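A week above the water in Trovutdale

12/15/22

The bus from Cliteden drops you at the bottom of the lane, and from there it is a ten-minute walk uphill to the first of the cottages. Most visitors come by car, but the road is narrow and the last stretch has only two passing places. If you are arriving after dark, ask for directions beforehand. Phone signal stops at the bridge.

Trovutdale has one shop, one pub and 254 residents. In June the lettings are full and the pub stops taking names for dinner by six. In winter you can have a table by the fire and a whole footpath to yourself, and a two-bedroom cottage costs a good deal less.

Hanne Kirkegaard moved here from Aarhus and now lets three houses along the beck. She bought the first one without a roof. "I thought people would want a hot tub," she says. "They ask if there is a proper bread knife and enough pans."
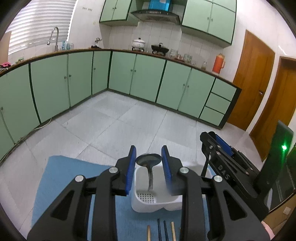 Her largest house, Cevico, sleeps 10 and was once a wool store. The bedrooms are on the ground floor and the living room is upstairs, where the windows face the reservoir. Heating is included in the price. Dogs are allowed in the two smaller houses but not in this one, and there is a charge for logs after the first basket.

For walkers, the usual outing is the circuit of the reservoir, which takes three hours and is muddy at the northern end. The longer route climbs to nearly 1000 feet before dropping to the old chapel, where a stone over the door is dated 1506. The chapel is locked, though the shop keeps a key and will lend it for a deposit.

Food is simple. Ásgeirsdóttir, the bakery next to the shop, opens at seven and sells out of rye loaves by mid-morning. The pub does pies, a fish dish and one thing without meat. For anything more you need to drive back to Cliteden, where there is a supermarket and a decent curry house.

Changeover is at four in the afternoon, and winter stays can be as short as two nights. Bring boots and a torch.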